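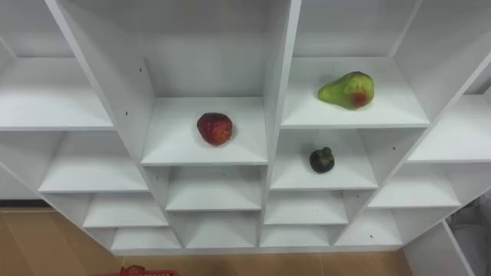
Section 4: Placing and using the cube shelf

The Gimeck open shelf has no doors and no back fixings on show. Read this section before you put anything on it.

1. Stand the unit on a level floor with one side against a wall.

2. Check that the uprights are straight and every shelf board is pushed fully home. Tighten any loose bolt with the key from bag 2.

3. Fit the wall strap (part 415) at the top rear corner.

CAUTION: Do not use the unit without the wall strap. Never let children climb on the boards.

4. Wipe the boards with a damp cloth and dry them before first use.

5. Load the bottom row first. Heavy items go low down.

Storing fruit

6. Leave space between pieces so that air can get round them. Keep ripe fruit towards the front.

7. When clearing the shelf, work from the top row down and collect the fruit in a light basket with a handle.

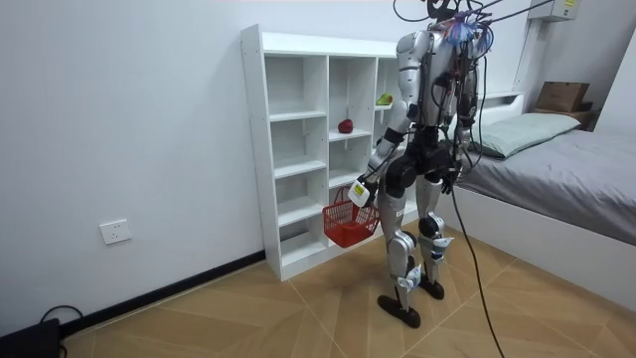
Fig. 2. Cube shelf against a wall, with red basket.

Note: Juice can stain white boards. Wipe up spills at once and do not use bleach.

For spare parts, contact the Gimeck desk at Harkdale and quote part number 111 for shelf boards.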